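ok laundry thread, because I've been putting this off since October

every sock I own that lost its partner goes on the desk until I find a match. the rule was one week. lol

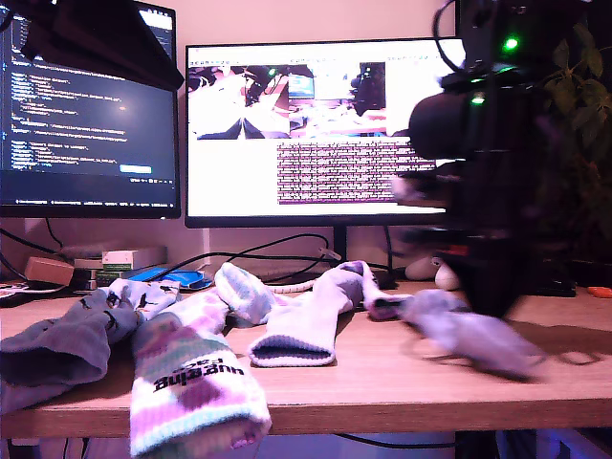

I refuse to buy another 6 pack until these get sorted. the plain ones I can live with mismatched, under boots who cares

the patterned ones though!! those I want back as pairs

next stop is behind the dryer. if I'm not back in 40 minutes send snacks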